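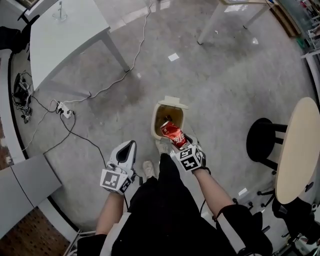
A red Coca-Cola can over a small beige bin with its lid up.

Do shared team targets work when half the team is on shifts?

Posted in June by marlpit
Reading time: 3 minutes
Last updated: 4.20 pm

**marlpit**
I took over a packing and returns team at Tumura in spring. There are 20 people, split between early and late shifts, and until now everyone has had their own monthly target. From next quarter my manager wants one shared target of 1000 returns cleared a week, with a bonus day off for everyone if we hit it for the full quarter.

My worry is that the two shifts barely meet. The earlies think the lates leave the awkward items, and the lates say the same back. Has anyone moved from individual targets to a shared one with a team like this? I have to give my manager an answer before the rota goes out.

**oddlot_ken**
We did it at Utorari and I would not do it again. Five people carried the rest for two months and then stopped bothering. You couldn't blame them. When the target was missed, the review meeting was everyone looking at the table.

**feltham_b**
I had the opposite. We had individual targets for years and people hid the easy work in their own trays so they would have something for a slow day. That stopped within a fortnight of going to a team number. The total went up a bit, though I wouldn't say by much.

What did your lot at Utorari do about the people who weren't pulling their weight, Ken? If the answer is nothing, I don't think the target was the problem.

**oddlot_ken**
We spoke to them. There was no individual figure any more so there was nothing to show them. That was my point.

**feltham_b**
You can keep the individual figures and just not pay on them.
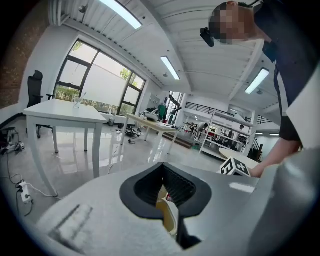
**quillstone**
Agree with feltham_b on keeping the figures, but be open about it. Ours were kept quietly and when people found out it went down badly. Put it in writing before the quarter starts – who sees the numbers and what they are used for.

On the shifts, how long is your handover? Ours was 5 minutes on paper and none in practice. We made it a proper paid overlap and most of the grumbling about leftovers went away. We also had a rule that anything opened on your shift gets a note on it if you can't finish it.

**marlpit**
There is no overlap at all at the moment. Earlies finish at 2 pm and lates start at 2 pm. I can ask, but it will cost money and I know what the first answer will be.

**tansy_rd**
Then ask for it as a condition. You are being told to make two groups work as one team and they don't have any paid time together. I would put those two sentences in the email and leave it there.

I also don't like a full quarter for the bonus. One bad week in the first month and it's gone, and then you have weeks of people with no reason to try. We use a monthly one on the Sugiyama contract.

**oddlot_ken**
Monthly is better, I'll give you that. I still think a day off for everyone regardless is asking for trouble.

**quillstone**
It depends who is on the team, Ken. Mine would have been more upset by a bonus that went to some and not others.

**marlpit**
Thanks all. I'm going to ask for a paid overlap, a monthly bonus in place of the quarterly one, and individual figures kept for one-to-ones only. If I only get one of the three, which would you take?

**feltham_b**
The overlap.

**tansy_rd**
Monthly bonus. It costs them nothing to agree to, so save your arguing for the overlap.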